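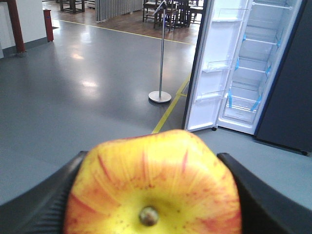
By Yatziri Esquivel
Opinion | High School Sports

The running clock rule needs a second look before the season opens

Under the rule our league adopted in September, the clock in a varsity basketball game stops only for timeouts and injuries once the margin reaches 30 points in the second half. It does not go back to normal timing if the margin shrinks. I think the first part of the rule is sound and the second part is a mistake.

The case for a running clock is simple. A lopsided game with regular stoppages takes as long as a close one, and most of the extra time is spent on dead balls and free throws. Starters on the leading team sit. Starters on the trailing team often do not, and they pick up fouls and tired legs that carry over to the next game. Shortening the fourth quarter costs very little.

My objection is to the lock. A 30-point lead early in the third quarter is large, but high school leads move more than college leads do. Benches are thinner, pressing defenses work better, and a coach who pulls five starters at once can give back 12 points before the next timeout. Rumolon did nearly that to Lorneo last winter, when it cut a 31-point deficit to 14 with most of the fourth quarter left. Under the new rule that game would have kept running through every foul and every ball out of bounds. The trailing team can stop the clock only by spending timeouts, and it has usually spent several getting that far behind.

A reset threshold fixes this. If the margin drops below 20, normal timing returns. If it climbs back to 30, the clock runs again. The gap between the two numbers keeps the scorer's table from switching back and forth on every basket.

The usual reply is that a reset is hard to administer. I kept the book at Ledska for four seasons and do not find this convincing. The table already tracks team fouls, the possession arrow and timeouts remaining. The margin is on the scoreboard. One official confirms the change at the next dead ball and play goes on.

There is also the matter of records. Ledska's single-game scoring mark is 79, set with full stoppages, and a team playing under a running clock for 14 minutes is not chasing the same number. I would add a mark in the book for any game in which the rule applied, and leave the old entries alone.

The athletic directors can amend the rule before the first tipoff. The change takes one sentence, and the wording above would do.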